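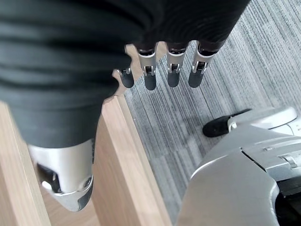 Por Ilaria Lombardi
3/6/21

Cómo preparar la tarea del armario para la prueba de oficina

Esta guía es para los equipos del club que entran en la modalidad de oficina del torneo de Ultbridge. La tarea consiste en que el robot, teleoperado, abra un armario bajo, saque o meta un archivador en la balda, deje una caja archivadora en la encimera y cierre las puertas. Parece poca cosa, pero en mayo fue la prueba en la que más puntos perdimos. Lo que sigue es el procedimiento que usamos desde entonces, con los cambios que pidió Raffaele D'Amico después de revisar los registros.

Antes de empezar

Hace falta un mínimo de dos personas: una a los mandos y otra con la parada de emergencia en la mano. La segunda persona no lleva la cuenta del tiempo ni toma notas, solo mira el robot. Si hay una tercera, se encarga del cuaderno.

Cargad el perfil de manos que corresponda. El perfil Delotden viene con la fuerza de cierre para objetos blandos y sirve para trapos y ropa; para el archivador hay que cambiar al perfil rígido. Si se os olvida, el archivador se resbala a mitad de camino y os pasaréis media tarde buscando un fallo de calibración que no existe.

Calibrad las cámaras de muñeca con la luz que vaya a haber durante la sesión. Si entra sol por un lado, el metal de los dedos da reflejos y la exposición automática oscurece todo lo demás. Nosotros la dejamos fija en 30 y no la volvemos a tocar hasta terminar.

Paso 1. Colocar la base

Situad el robot delante del armario, con distancia suficiente para que las puertas abran del todo. El error habitual es acercarse demasiado: la puerta derecha barre bastante suelo y, si choca con la base, hay que repetir el intento desde el principio. Abrid las puertas a mano una vez, marcad con cinta hasta dónde llegan y retroceded un palmo más.

Revisad también los cables. Cualquier cable que pase por delante del mueble debe quedar fuera del recorrido de la base. En moqueta las ruedas se enganchan con facilidad, y un cable fino no se distingue bien en el visor.

Paso 2. Abrir las puertas

Empezad siempre por la puerta izquierda. Meted la punta de un dedo en el canto, separadla unos centímetros y después empujad desde la cara interior con la mano abierta. No agarréis el canto con toda la mano, porque al girar la puerta la muñeca queda forzada y salta el límite de par.

Con la derecha se hace lo mismo, pero vigilad la cerradura. Comprobad antes que no esté echada; el robot no lo nota y sigue tirando. Las dos puertas tienen que quedar abiertas por completo antes de meter ninguna mano dentro. Una puerta a medio abrir se mueve al primer roce.

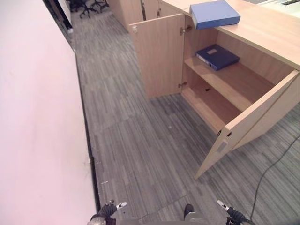

Paso 3. Sacar el archivador

Bajad primero las dos manos y comprobad en el visor de la cabeza que se ven ambas. Luego avanzad la base despacio hasta que la balda quede al alcance sin estirar el codo del todo. El archivador se coge por el lomo, con el pulgar por debajo si hay hueco. Si está pegado al fondo, arrastradlo hacia el borde con las yemas de los dedos y levantadlo después.

Al sacarlo, mantenedlo plano hasta haber pasado el borde del mueble. La esquina de atrás tiende a bajar y golpea la balda. En la evaluación, un golpe fuerte resta lo mismo que una caída, así que merece la pena perder unos segundos.

Para meterlo, el orden es el inverso: apoyar el canto delantero, soltar el pulgar, empujar con el dorso de los dedos.

Paso 4. La caja de la encimera

La caja archivadora es más ancha y va mejor con las dos manos. Colocadla tumbada y separada del borde. Si queda volada no se puntúa, aunque no se caiga. Ojo con las puertas abiertas mientras trabajáis por encima: los antebrazos pasan cerca y es fácil cerrar una sin querer.

Paso 5. Cerrar y registrar

Retroceded con la base, cerrad la derecha y luego la izquierda. Parad la grabación solo cuando las manos estén en reposo. Un intento que se corta antes no se puede usar, y de los 112 que grabamos en la primera tanda hubo que tirar 33 por ese motivo.

Guardad los archivos en la carpeta compartida Unton, con el nombre del operador y el número de intento. Ahora mismo hay 1.264 episodios entre todos los equipos y los que no llevan nombre no los revisa Raffaele.

Fallos frecuentes

La mano no cierra del todo: casi siempre es el perfil. Si el perfil es el correcto, reiniciad el controlador de la mano y repetid la puesta a cero.

La puerta se vuelve sola: empujadla hasta el tope de la bisagra. Si aun así vuelve, apretad el tornillo de regulación con el robot apagado. En el aula Sorrentino pasa en dos armarios.

El visor va con retraso: cerrad la vista de la muñeca que no estéis usando. Con las dos abiertas y la de cabeza a la vez, el portátil viejo no da más de sí.

El robot deriva hacia un lado al avanzar: es la moqueta. Corregid con toques cortos y no con un giro largo - con el giro largo acabáis rozando la puerta.

Si cambiáis algún valor, apuntadlo en el cuaderno antes de apagar. Las dudas sobre la puntuación, a Raffaele; las de los perfiles de mano me las podéis mandar a mí.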